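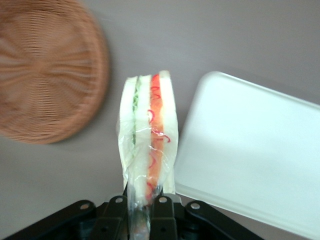

*Fig. 1. Wrist camera view, wrapped sandwich held between the gripper plates.*

## Session 6: Knowing when you have hold of something

Last session covered choosing a grasp on a rigid box. This one covers soft goods in clear film, and how the controller decides that a grasp is good enough to move on. The code is in the `hold_check` folder of the Katona repository. Pull before you start, as the gripper driver has changed.

### 1. Why film is awkward

Clear film upsets segmentation in two ways. It throws glossy streaks that move when the wrist moves, and it lets the colours underneath show through. In Fig. 1 the bread, the green layer and the orange-red layer all sit inside one object, but a plain colour threshold will return them as separate regions. The palest bread is also close in colour to the white plastic behind it, so the right-hand outline is the weakest one.

The Donlow segmenter used in the lab merges regions that keep the same position in the wrist view over several frames. A held object stays put relative to the camera while the background slides past. Blur reduces the edge score, so do not set the edge threshold from a single sharp frame.

### 2. The hold check

The check runs after the fingers close and before the arm is allowed to travel.

1. Read the finger gap. A gap of zero means a missed grasp.
2. Lift by 30 mm at low speed.
3. Compare the object mask before and after the lift.
4. If the overlap is too low, lower the arm, open, and return to the planner.

Masks are compared inside a fixed window above the fingers. The gripper itself is removed with a stored mask. Rebuild that mask if you change the camera mount, or the bolt heads will show up as small bright objects.

### 3. Grasping by the tail

The twisted end of the film gives the fingers a narrow place to close on, but the sandwich can still swing or turn above it. Finger gap alone says very little here. Use the mask angle as well, and limit wrist acceleration in the Baltus planner until the angle settles.

### Exercise

Log set B has 468 grasp attempts, 26 of them labelled as slips. Tune the overlap threshold on the first 125 attempts only, then run it once on the rest. Hand in:

- your threshold and the slips it missed
- the false alarms, with frame numbers
- a short paragraph on whether adding mask angle changed either figure

Reading for next time: the chapter on recovery behaviours in the Ultirell manual, up to the section on regrasping.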